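How to Paint an Open Ceiling White

An open ceiling is one where the beams, the roof panels, the conduit and the ducts are all in view. Many shops, studios and garages have them. Painting everything one flat white makes the room brighter and makes the clutter up there much easier to ignore. The work is slow and hard on the neck, but none of it is difficult.

These steps are for a ceiling up to 12 feet high that you can reach from a rolling scaffold. Higher than that, hire it out or rent a lift and get trained on it.

What you need

Flat white interior paint, made for ceilings
Bonding primer, plus metal primer for any bare steel
Airless sprayer, or a roller with a 3/4 inch nap
Two angled brushes
Rolling scaffold with locking wheels and guard rails
Shop vacuum with a long wand and a brush head
Plastic sheeting, masking paper and tape
Goggles, hooded coverall and a respirator rated for paint spray

Step 1. Look at what you have

Go up on the scaffold with a flashlight before you buy anything. You are looking for rust, water stains, loose old paint and spray-on fireproofing. Fireproofing looks like rough gray or tan fluff stuck to the steel. Do not scrape it, and do not paint it until you have asked the building department.

If the building went up before 1980, have the old paint tested for lead and any insulation tested for asbestos. Wait for the results before you disturb anything.

Water stains mean a leak, old or current. Check them again after a heavy rain. Paint will not hold over a live leak.

Step 2. Measure and work out the paint

Ribbed panels have more surface than a flat ceiling of the same size. Multiply the floor area by 1.3 for shallow ribs and by 1.5 for deep ones. Then add the beams. For each one, multiply the length by the width of all the sides you will paint.

My shop has 641 square feet of floor and shallow ribs, so the panels came to 833 square feet. There are 132 feet of beam with 2 feet of painted surface around each, which adds 264. That makes 1,097 square feet per coat.

I used Veltik flat ceiling paint, and one gallon covered 326 square feet on my test patch. Two coats needed 7 gallons. If you spray, buy an extra gallon or two, as a fair amount of it ends up in the air and on the plastic.

Step 3. Clear and cover the room

Take out everything you can move. Push the rest to the middle and wrap it fully, down to the floor. Tape plastic to the walls from the top edge down, and overlap the seams by 6 inches. Use paper or canvas on the floor where you will walk. Plastic is slick underfoot and the scaffold wheels tear it.

Turn off the power to the lights at the breaker, let the lamps cool and bag them. Set up work lights on the floor, out of the way of the scaffold. Cover smoke detectors while you work and uncover them at the end of each day. Never paint a sprinkler head. Bag each one tightly and take the bags off as soon as you stop spraying. If the sprinkler system is monitored, call the monitoring company first.

Step 4. Clean

This is the step that decides how long the paint stays up. Vacuum the tops of the beams, the ribs and the upper side of every pipe. Then wipe the beams with a damp rag and a mild degreaser, changing the water often. Rinse with plain water and let everything dry overnight with a fan running.

Scrape loose paint with a stiff putty knife and feather the edges with 120 grit paper. Wire brush any rust back to sound metal.

Step 5. Prime

Spot prime bare steel and rust the same day you clean it. Put stain blocker over old water marks. If the ceiling has shiny factory paint, prime all of it with a bonding primer. A dull, sound surface that already has paint on it can usually go straight to the first coat.

Do a tape test before you go on. Press a strip of tape firmly on the dry primer, pull it off fast and look at the back. If primer comes away, the surface is still dirty.

Step 6. Spray or roll

Work in strips that follow the ribs, starting at the far end from the door. Do the beam sides first, then the panels between them, then the beam bottoms. Keep the spray tip 12 inches from the surface and keep it moving. Go over each strip from both directions, or the far side of every rib will stay bare – you will only see it when you walk to the other end of the room.

If you roll, brush the corners where beam meets panel first, one bay at a time, and roll while the brushed paint is wet. My longest bay is 28 feet and took most of a morning with a roller.

Give the first coat the full drying time on the can. In July, with the doors open, mine was ready for a second coat by 3 p.m.

With the beams and the panels both white, there are no dark lines overhead and the whole room stays bright. 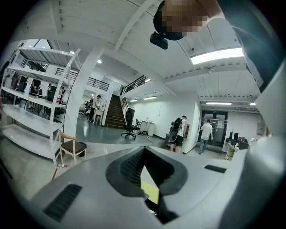
Step 7. Check and touch up

Put the lights back and look at the ceiling from each wall in turn. Missed spots show up as gray patches on one side of a rib. Touch them up with a small roller for the panels and a brush for pipe hangers and bolt heads. Flat paint hides touch-ups well if you use the same batch, so keep a quart back and write the room on the lid.

Take down the plastic slowly, rolling it inward to keep dried overspray off the floor. Check that every sprinkler head and smoke detector is uncovered, then press the test button on the detectors.

Vacuum the beams once a year. White flat paint marks easily, and a dry brush head does less harm than a rag.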